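The play kitchen corner, July

Hello again! A few more from the playroom, which has finally got some colour in it (the beige years are over). The little kitchen came second-hand from Styliani Deligiannis, whose girls had moved on to bikes, and I've spent 21 dollars on extras. Sorry, 22 with the corn.

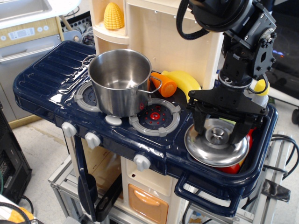 Navy and orange was my favourite combination straight away, and the cream shelves calm it down a bit. I love a proper metal pot with its own lid, so much nicer than plastic! Carrot and banana live behind it, corn on the shelf.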